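Sourdough baguettes splitting along the side and not at the score

Forum: Bread and Baking > Technique and Troubleshooting
Page 1 of 1

trostine_miller
Posted 7:40 am

Third batch in a row with the same fault. Loaves are narrow sticks, final length 30 cm. They colour well and the crumb is acceptable, but every one of them bursts along the lower side, near the stone, and the scores on top barely open.

Recipe per batch:
672 g bread flour (Zendine strong white)
Water at 68 per cent
Salt at 2 per cent
Levain at 20 per cent, fed the night before

Bulk is four hours at 24 degrees with folds in the first two. Preshape, rest 20 minutes, final shape, proof on a floured cloth for an hour, score, bake at 245 with steam for the first ten minutes. Oven is a domestic electric unit with the fan off. Stone is preheated for 45 minutes.

Is this underproofing or a shaping problem? I would prefer to change one variable at a time.

----------

Shin_Road_Oven
Posted 8:15 am

Underproofed. An hour at room temperature after a four hour bulk is short for levain-only dough at that percentage. The gas has to go somewhere in the first few minutes, and it goes through the weakest point in the skin. Give it another 30 minutes and use the poke test. If the dent springs straight back, leave it alone.

----------

greycolour
Posted 8:52 am

I disagree with the above. Underproofed sticks usually open violently at the score as well as the side. The original post says the scores barely open. That suggests one of two things: the cuts are too shallow, or the top skin has set before the dough has finished expanding. Lack of steam would do the second.

What are you using for steam?

----------

trostine_miller
Posted 9:05 am

A tray of boiling water on the bottom shelf, put in at the same time as the loaves. About a cup.

----------

greycolour
Posted 9:11 am

Then I would start there. A cup of water in a cold tray loses a good deal of its heat to the metal. Preheat the tray with the stone, and pour the water in before the loaves are loaded as well as after. Wear a glove and keep your face back.

Also check whether your oven vents while it is heating. Many domestic ovens push most of the steam out through the back in the first couple of minutes. Mine is rated at 3000 watts and the vent is directly under the hob. I could see it leaving.

----------

Shin_Road_Oven
Posted 9:30 am

Steam matters, but I have baked sticks with no added steam at all. They came out dull and thick in the crust, and they did not split at the base. Proof first, then look at steam.

----------

stovby_grain
Posted 12:20 pm

Nobody has asked about the seam. If the seam is not sealed, or it has rolled round to the side when you transfer from the cloth to the peel, it will open exactly where you describe. Mark the seam side with a pinch of semolina before proofing and check where it is when you load.

My shaping order, for a stick of this size:

1. Flatten the preshaped piece to a rectangle. Use the palm and remove only the large bubbles.

2. Fold the far edge to the middle and press it down with the heel of the hand. Turn the piece 180 degrees and repeat.

3. Fold in half lengthwise and seal the edge against the bench with the thumb. There should be no loose flour on the surface being joined. Dry flour in the seam is the usual cause of failure.

4. Roll from the centre outward with light, even pressure. If the dough resists, rest it for five minutes — forcing it will tear the skin. An even diameter is worth the trouble, as a stick that is bulbous at one end and narrower at the other will brown unevenly.

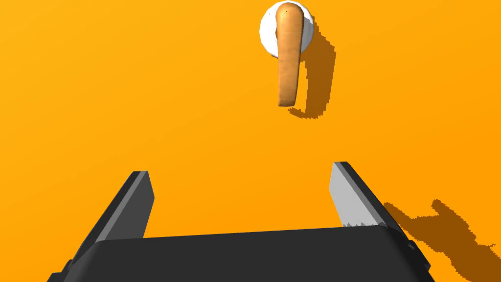
5. Place seam up on the cloth, then turn it over onto the peel so that the seam is flat against the stone.

----------

greycolour
Posted 12:48 pm

The seam is a fair point and I should have raised it. I still think steam is involved, given the closed scores. What angle are you cutting at?

----------

trostine_miller
Posted 1:10 pm

Straight down, half a centimetre or so. I have been proofing seam down and lifting the loaves across by hand, so I can't say where the seam ends up.

----------

stovby_grain
Posted 1:22 pm

Start with the seam, then. Use a transfer board and leave the proof and the steam as they are for one batch.

----------

Shin_Road_Oven
Posted 1:35 pm

I would still proof longer, but I agree with one change per batch.

----------

trostine_miller
Posted 6:50 pm

Same dough, same proof, same tray of water. Seam marked with semolina, proofed seam up, moved on a board. One loaf of three split at the side, and on that one the semolina was partly visible at the edge of the split. The other two are intact. Scores are still tight on all three.

Preheated tray next, then a lower cutting angle.

----------

greycolour
Posted 7:14 pm

Go to 30 degrees from the surface with the blade and overlap each cut by a third. Keep the depth as it is.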